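Asterville Robotics Club Begins Sorting Project

The Asterville Robotics Club has begun work on its spring project, in which students teach a machine to sort small parts into a divided tray. The project is directed by Azucena Espinoza and is open to all members who have completed the introductory course.

Students work in teams of four. Each team records its own demonstrations with a pair of hand-held grippers, one in each hand, and reviews them before the next meeting. The club has set a goal of 200 accepted demonstrations per team — a figure chosen by the members themselves. 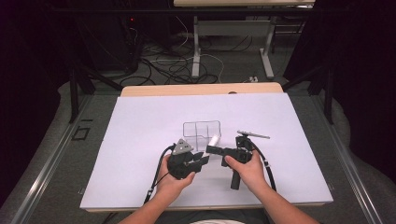
Teams will present their results at the Contreras Student Showcase in April. Members who wish to join a team should write to Malathi Poduval, club secretary, before the end of February.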